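Joltholm MC-2: controlador de muñeca y mano para montajes bimanuales

Publicado el sábado, 3 de noviembre de 2018

Compré dos unidades del MC-2 para sustituir las placas que gobernaban las muñecas y las manos de nuestro humanoide de taller. El montaje lo llevamos entre Valentin Bachmann y yo: él se ocupa de la estructura y yo de la electrónica y el control. Las pruebas de banco se hicieron en Clovarside, el taller compartido, y las de manipulación en casa, sobre muebles normales.

Precio: 342 euros la pareja, sin cables. El juego de cables se vende aparte y conviene pedirlo, el conector de potencia no es estándar y crimparlo a mano da contactos mediocres.

Contenido de la caja: placa, disipador, cuatro separadores y una hoja con el esquema de pines. El manual completo se descarga. La versión en castellano va una revisión por detrás de la inglesa y tiene intercambiados los pines 7 y 8 del bus. Usad la inglesa.

Instalación

La placa cabe en el antebrazo, pero el conector del codificador sale en ángulo recto y obliga a dejar un bucle de cable por fuera de la muñeca. Con la muñeca en flexión máxima el bucle queda tenso si se corta a la medida que indica el manual. Nosotros añadimos 3 cm y lo sujetamos con una brida floja. El bucle es feo y se engancha con facilidad - una salida recta lo habría evitado.

La configuración se hace por puerto serie. El asistente gráfico funciona, aunque pierde los límites de corriente cada vez que se cambia el identificador del nodo. Hay que escribirlos de nuevo y guardar en memoria antes de reiniciar.

Prueba de agarre

Como ensayo elegí sujetar un cojín de sofá con las dos manos, una a cada lado, y presionar con los pulgares enfrentados. Un objeto rígido da un flanco de corriente claro al contacto. El relleno blando no lo da, y ahí se ve si el lazo de par está bien resuelto.

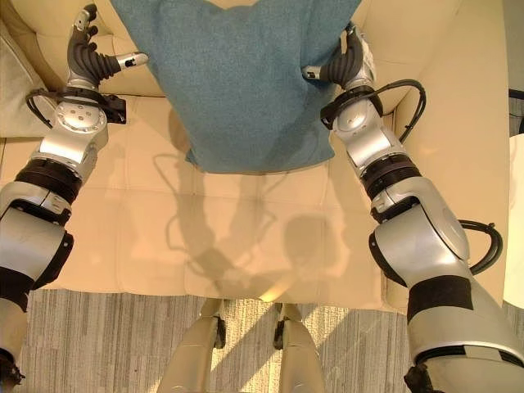

Con la ganancia de fábrica el lazo oscila en cuanto la tela cede. Reduje el término integral a la mitad y subí el filtro a 201 Hz; con esos valores el par se mantiene estable y los dos lados convergen a la misma consigna. El periodo de control medido es de 1033 microsegundos, frente a los 1000 nominales. Para esta tarea sobra. Para sincronizar los dos brazos con precisión conviene usar la línea de disparo externa y olvidarse del reloj interno.

La temperatura no ha sido problema. Tras una sesión larga de agarre sostenido el disipador se puede tocar con el dedo.

Comparación

Antes usábamos las placas de Sandu. Son más baratas y el cableado es más limpio, pero no exponen el par estimado y toda la detección de contacto había que hacerla en el ordenador. Montserrat Aguirre, que comparte banco con nosotros, tiene las de Nomura en un brazo de sobremesa: mejor documentación, el doble de ancho y sin agujeros de montaje compatibles. En nuestro antebrazo no entran.

Pegas pendientes

El LED de error parpadea igual para sobrecorriente y para pérdida de bus. El registro interno guarda 3000 entradas y después sobrescribe sin avisar. El soporte respondió en dos días y promete corregir lo primero en el firmware de diciembre.

Valoración: 7 sobre 10. Lo volvería a comprar para manos con control de par, con el cable propio ya previsto en el diseño del antebrazo. Para una pinza de dos posiciones es dinero mal gastado.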